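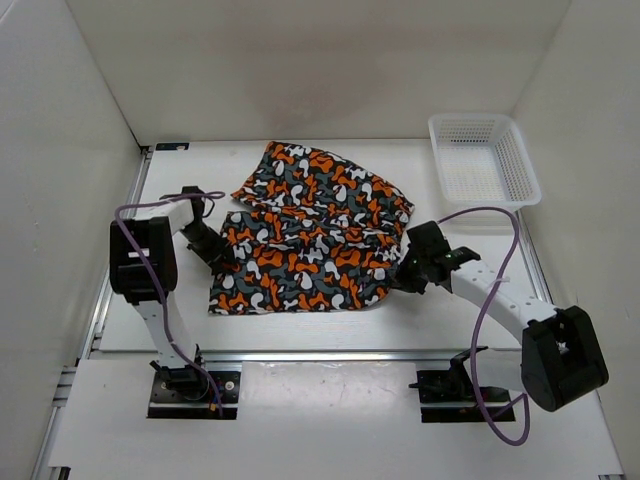
Search this site
Go

We got to Curneo in February, a little after lunch, and Gilles Chauvin met us at the door with coffee, which I was very glad of after the drive! I had come mostly for the fabrics (I have sewn since I was six), and I fell hard for one print: rounded blobs of orange, white, slate gray and black, a sort of camouflage for people who don't want to hide. It was lying rumpled on a white table with a white basket at the back, and my fingers fairly itched to smooth it out.

Bastien Marchal let us talk folding for a good 20 minutes. I start from the long straight edge, always have, while Fergal swears by finding two corners and giving it a shake. We never did settle it, and I bored him with my mother's linen closet all the way down the stairs. Do ask for the upstairs rooms if you go, and wear a sweater.

We use cookies to improve your visit. Accept
Contact | Copyright Witard Travel Notes | Back to top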